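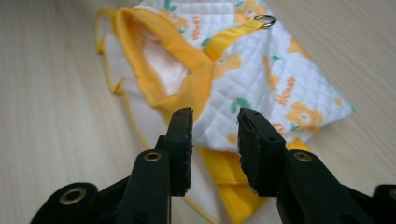
The vest came home with me because of the word Honey. My dog's name was Biscuit, so you can see I wasn't being very practical, but I'd called her honey maybe 579 times a day for years (good morning honey, drop it honey, honey please not on the rug) and there it was, printed in orange between the flowers. What was I supposed to do, leave it in the store?

She hated it, of course! She stood in the middle of the kitchen like a little quilted statue and wouldn't move until I took it off. I tried again in June with cheese. She ate the cheese.

So it went into the closet, and it stayed there through two apartments and the long drive out to Budmont, and then one spring Biscuit was gone and I couldn't open that closet at all. I kept my coat on the back of a chair for a whole winter.

Then my sister called. She'd taken in a dog from the shelter over in Barros, a shivery old thing with no fur on his belly and one good ear, and did I still have any of that dog stuff? I said no. I said I'd given it all away. Then I hung up and went and got the vest out and folded it on the table, and unfolded it, and folded it again. The fleece inside was still fuzzy. I stuck my nose right in the yellow collar and it smelled like closet, nothing but closet, and I sat down and cried anyway.

It's 29 miles to my sister's. I drove them with the vest on the passenger seat, and I may have put the seat belt over it.

The old dog came to the door sideways, the way shy dogs do. I held out the vest and he pushed his whole head through the neck before I'd even figured out the strap. Then he walked over to the heater, turned in a circle and lay down in it.

"What's his name?" I asked.

"He doesn't have one yet," my sister said. She was reading his back.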